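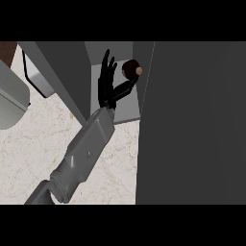

Who Is Really Doing the Work When We Teach a Robot by Hand?

By Eldana Endale
Last updated 2 Jun 2024
578 shares | 30 comments

A black robot hand holding a brown ball in a simulated room looks pretty convincing to me. Four fingers up, thumb around the side, cabinet behind. My trouble starts when somebody tells me the hand has "learned" to do it.

I spent part of March at Plattner, where people put on gloves and steer simulated arms through household chores. The project is called Tollum. By the time I visited they had saved 2534 runs, and the goal was 4000. Each run is one person doing one small job, and the software is supposed to soak up whatever they know.

I tried it. My first attempts were terrible. After an hour I was better, and I noticed what had changed: me. I had stopped reaching the way I reach at home. I moved slowly, kept my thumb stiff and looked at the ball far longer than anyone looks at a ball. So whose skill was going into the pile? A careful driver's, I'd say, and a driver of that one machine.

Lempi Jääskeläinen, who trains the operators, didn't argue much. "People learn the glove first," she told me. "We throw out the early ones." She thinks the later runs are good enough to teach from. Maybe they are. But they come from people who have quit making the mistakes a beginner makes, and a robot on its own is going to make plenty of those. It needs to see how a person gets out of a bad grip.

Then there is touch. When I pick up a plum I know right away if it's soft. In the glove I felt a buzz, the same buzz every time. I can't pass along what I never felt.

Urnisum, which sells the gloves, says more runs will fix most of this. It would, wouldn't it? More runs means more gloves.

I'm not against showing machines how to do things. It beats writing out every finger bend in code, and I'd rather see Plattner try than not. What I want is a plainer account of the failures. Tell me how many runs got tossed and why. Let someone move the cabinet and try again with a new ball.

30 comments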